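Inventory (residential lettings)

An inventory, in residential letting, is a written record of the contents and condition of a rented home at the start of a tenancy. It is also called a schedule of condition, although some agents use that name only for the part dealing with walls, floors and fittings. It is most often used when the tenancy ends, to settle what should be taken from the deposit.

Contents

A typical inventory goes through the property room by room. It lists furniture, appliances, floor coverings and curtains, and notes any marks or damage already present. Meter readings and the number of keys handed over are normally added on the last page. In a furnished flat the document may run to 39 pages or more, while an unfurnished one needs far less.
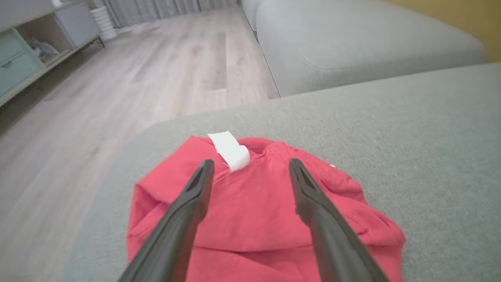

Belongings brought in by the tenant are left out. Where a tenant moves in before the inventory is made, the clerk should record only the landlord's items, and disputes have arisen where this was not done clearly.

Preparation

The landlord, the letting agent or an independent clerk may prepare the document. Both parties usually sign it, and the tenant is given a set period to return comments. In Stodham, the letting agency Skiltance allows tenants 2 weeks and treats silence as agreement.

Fair wear and tear

A landlord cannot normally claim for the ordinary effects of use over time. Rohani Saragih's handbook for clerks suggests noting the age of carpets and sofas at check-in, so that any later claim reflects their remaining life.

See also

Tenancy deposit
Check-out report
Break clause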